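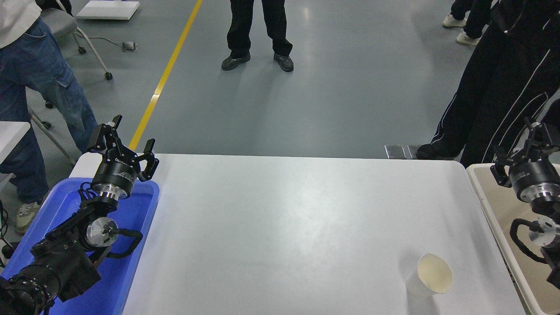
Session 5: The paper cup

Read before class: Mykhailiuk, chapter 2. The Ultanska piece is optional and, to my mind, too kind to the manufacturers.

A white paper cup on a white table is a good place to start because it looks like it needs no discussion. Note the slight taper. Most textbooks say the taper is there for the drinker's grip. I doubt it. Tapered cups nest and straight ones don't, and a warehouse cares about that far more than a hand does.

Claims to treat with caution

"Paper." Plain paper goes soft when it holds liquid, so a drinking cup normally has a lining. You can't judge the lining by looking at the color of the inside. Ask what it is and who tested it.

"Recyclable." Where? The Wenora leaflet (handed out in January) says yes on the front and "where facilities exist" on the back. Griltstead has no such facility — I called.

"Stable." An empty cup is light and its base is narrower than its rim. Set near the corner of a table, it is one sleeve away from the floor. The leaflet's tip test used full cups only.

For Friday, February 19, 2021

Write 200 words on one claim printed on any disposable cup you have at home. Say what evidence would change your mind. "It seems sturdy" will not get a mark.

Questions to Marianna Kwiatkowski, room 73.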